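4.3. Un fallo recurrente: la pérdida de fuerza durante el traslado

Quisiéramos detenernos ahora, con algo más de calma de la que suele concederse a estas cosas, en el fallo que más quebraderos de cabeza nos dio durante toda la campaña. La célula de Skakisow llevaba semanas trabajando sin incidentes dignos de mención cuando, en marzo, empezaron a caerse envases a mitad del traslado. Las caídas no se producían al cerrar los dedos, donde todos las habríamos esperado, sino bastante después, cuando el brazo ya había levantado el objeto y comenzaba a girar la muñeca hacia el punto de entrega.

En una serie de 290 agarres registramos 48 caídas, y en casi 30 de ellas el controlador Cumel siguió informando de un agarre correcto hasta el final del ciclo. Este segundo dato nos preocupó bastante más que el primero: un robot que suelta un envase y lo sabe puede detenerse y pedir ayuda, mientras que uno que lo suelta y sigue adelante tan tranquilo acaba barriendo con la pinza vacía una zona en la que puede haber una persona.

Nuestra primera sospecha recayó en la superficie de los dedos, y a ella dedicamos (lo confesamos con cierto rubor) más tiempo del que merecía. Limpiamos las estrías, cambiamos un dedo por otro de repuesto y repetimos la serie con los mismos envases, sin mejora apreciable. La causa estaba en el módulo Probert, que vigila la corriente del motor de la pinza: al detectar un consumo sostenido lo interpretaba como un atasco y reducía la consigna de fuerza, sin comunicarlo al planificador. Con piezas rígidas y ligeras la reducción pasaba inadvertida – con botellas de plástico pesadas, y más aún si la pinza las sujetaba lejos de su centro de gravedad, bastaba el giro de la muñeca para que resbalaran.

La Figura 2 corresponde a la fase de agarre con uno de los envases de la serie, una botella naranja de plástico brillante.

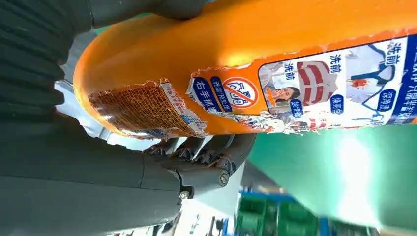
Figura 2. Botella con la etiqueta parcialmente arrancada, sujeta por la pinza; en la parte inferior se aprecia la articulación del mecanismo con sus dos tornillos.

¿Por qué no se detenía el brazo al perder el objeto? Porque el planificador consultaba el estado del agarre una sola vez, justo después del cierre, y daba ese valor por bueno hasta la entrega.

La corrección consistió en repetir la consulta durante todo el traslado y en obligar al módulo a notificar cualquier cambio de consigna. Añadimos además una parada protegida cuando la apertura medida de los dedos varía más de 2 mm con el brazo en movimiento. El procedimiento quedó incorporado en mayo de 2022 al protocolo Cumwood, que describimos en el apartado siguiente.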